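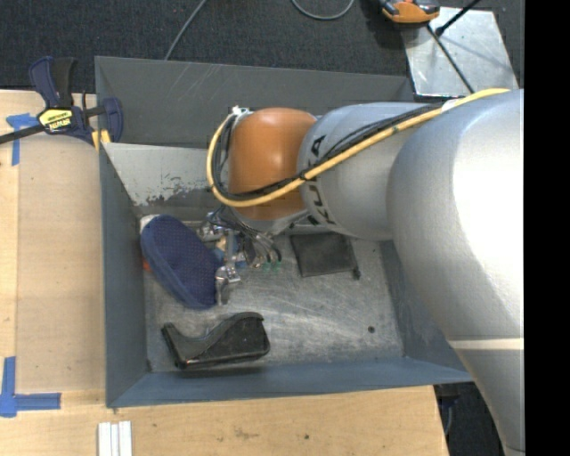

The gray bin, clamped down at the corner, with the padded blue oval and the black foam piece in it.

I have become a person with opinions about bins. If you'd told me that last December I would have laughed, but I've spent a whole month sorting the odds and ends in my workshop and I have loved nearly every minute of it!

Some background for anyone new. I mend and re-pad things. Bags, knee pads, cushions, the insides of shoes, the little foam cradles that come in camera cases. It started as a way to save one beloved backpack and it has spread over two tables and a shelf. The trouble with this hobby is that none of the bits are the same shape. Screws go in a jar. Buttons go in a jar. But what do you do with a curved wedge of black foam? It won't lie flat, it won't stand up, and the minute you put anything on top of it, the whole pile slides onto the floor.

For a long time I used the Zotex drawers, the stacking ones with the clear fronts, and I still like them for thread and needles and anything smaller than my thumb. For foam they're hopeless. You have to squash a piece to get the drawer shut, and then you forget about it, and when you find it again it has a crease down the middle that never comes out. I lost a very nice heel insert that way and I'm still sore about it.

So now it's open bins. Gray plastic-looking tubs with sloped sides, nothing fancy, and the slope is the part I'm so excited about. Soft things slide down toward the middle and settle there, and you can get your fingers underneath them. In a straight-sided box, a flat pad lies tight against the bottom and you end up picking at it with a fingernail. The dark gray square pad used to drive me up the wall for this. It's thin, it's the same sort of color as everything else I own, and it has a skinny black cord trailing off one corner that catches on whatever is next to it. I tried winding the cord around it and tucking the end under (it came undone every single time). These days the cord just hangs loose and I put that pad in with big, smooth neighbors it can't tangle with.

The blue one is my favorite. It's an oval, padded, with a textured navy cover and a bit of orange showing at the edge, and I can't tell you how cheerful that sliver of orange makes me. Navy and orange together always look like the good kind of sports gear from when I was a kid. I've been copying the combination on everything. There's a seat cushion in my hallway with orange piping now, and a lunch bag, and I have 20 feet of the binding left, so look out, family.

A word about clamps. If you only change one thing on your sorting table, clamp the bin down. I have an IRWIN bar clamp, blue and black, biting the corner of the bin onto the edge of the tabletop, and it has changed everything about how it feels to work there. You reach in, you rummage, and the bin stays put. Before that I was forever steadying it with my left hand and doing all the real work with my right. I wouldn't crank the clamp down hard on a thin rim, though. Snug is plenty.

Then there's the blue painter's tape. I put little L-shapes on the table to mark corners, and it's such a cheap trick and I get such a kick out of it. I leave it down until the edges get furry and then lay fresh. My one complaint is that it does pick up every bit of lint in the room.

The bin floor is scratched up already, which I don't mind a bit. I did think about lining it. I bought a felt sheet from Tekent, cut it to fit, and hated it within an hour, with fuzz on all the foam and the small pieces sticking as if they'd been glued. Out it came. The felt is now under my sewing machine, where it's wonderful.

What I haven't solved is the long skinny stuff. I've got white plastic strips lying along the bottom edge of the table, and that's where they live for now, side by side like silverware. They're too long for the drawers and they look silly in a bin. A reader suggested a cardboard mailing tube, and I may try that, though I suspect I'd never look in it again.

Next up is the fabric shelf. I measured it last night at 7 and got so carried away planning that dinner was toast. Wish me luck, there's a lot of corduroy up there.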